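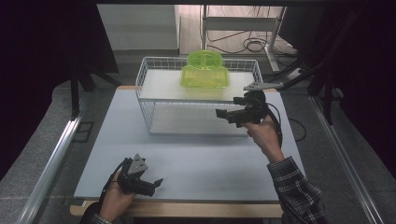
A Place for Every Box
Young readers' page, Trulitdale Children's Museum

A shelf is a flat board that holds things up off the table. Put one board over another and the same bit of table can hold almost twice as much. The boards are often called tiers.

Boxes with lids are good for shelves. The lid keeps dust out – and crumbs in. 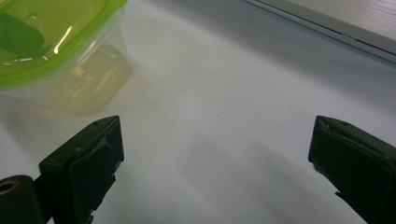 A clear food box with a bright green lid.

Many shelves have sides made of wire. Thin wires that cross each other make a grid, and a grid weighs much less than a solid wall.
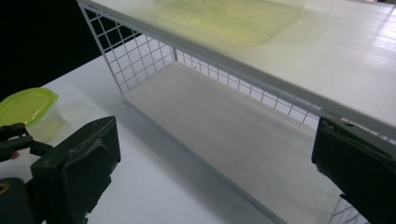

Air can also pass through the gaps. Heavy things should go on the lowest board, where they help the shelf stand firmly.

Before you fill a shelf at home, ask an adult to check that it does not wobble.
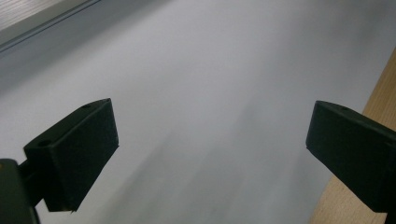
Tidying begins with clear space. Move your things to one side and wipe the table with a cloth. A smooth, pale surface like this one has no pattern to hide small crumbs. Then choose a place for each box, and return it there after use.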